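We use cookies to remember your settings and count visits. Accept all | Manage choices

Plodorden Residents' Association
Minutes of the general meeting, 13 December 2022

Chair: Jade Holroyd

1. Minutes of the July meeting
Approved with one correction. The minutes said the parking plan was "welcomed." Several members did not recall welcoming it. Changed to "heard."

2. Lekard Street parking permits
The chair read out the letter from Lemaire, the firm hired to run the permit trial. It claims the trial has "eased pressure on residents." Members asked whose pressure. The letter gives 2,102 permits sold for a district with 800 marked spaces, and does not say how many went to people who live here. A member from the Stikwood end said she has bought a permit and still parks by the canal most nights.

The chair had asked Lemaire for its street counts. She was sent a leaflet. She will ask again, in writing, and wants a reply before the permit fee is discussed any further.

It was pointed out that the fee was sold to us as a one-time charge and the letter now calls it "the first annual payment." No one present had been told of a change. One member thought it might be a typing error. This view did not find much support.

3. Visitor passes
Each household gets 10 visitor passes a year. Lemaire considers this generous. Members with home nurses or grandchildren do not. Proposed that we ask for passes by the half day. Carried, 2 against, on the grounds that asking for anything suggests we accept the plan.

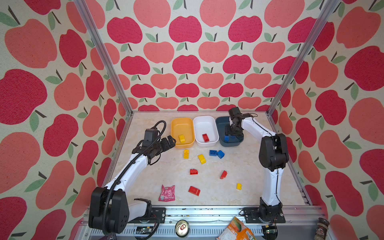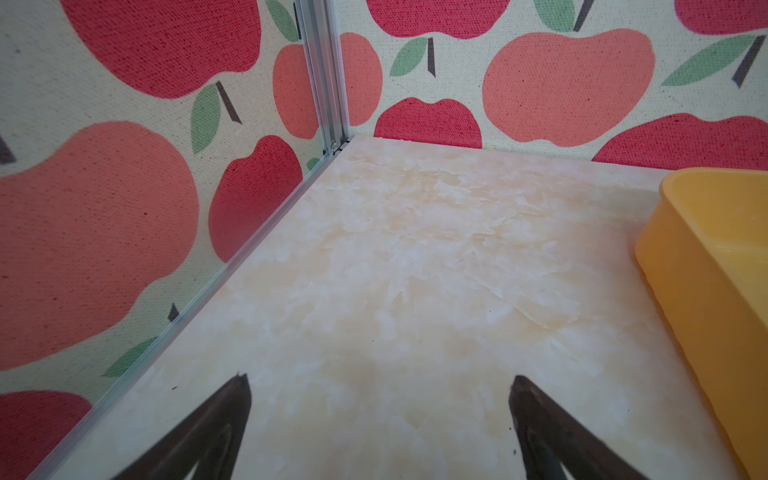
Bins on the marble-patterned tabletop (first picture); a corner of the pale floor panel where the walls meet (second).

4. Loading bay outside the bakery
Lemaire's map shows the bay as "underused." The map does not say what time of day this was measured. The baker's deliveries are done before seven in the morning. The chair will send the delivery times along with her letter, though she doubted they would be read.

5. Signs
The new signs on Lekard Street still give two different end times, depending on which side you stand. Reported in July and reported again. The answer both times was that the matter is "in hand." Members with tickets from that stretch should keep them and take a photo of both signs.

6. Any other business
A request for a bike rack was held over until we know which spaces are left.

Next meeting to be set once Lemaire replies. If there is no reply by the end of next month, the chair will set a date anyway.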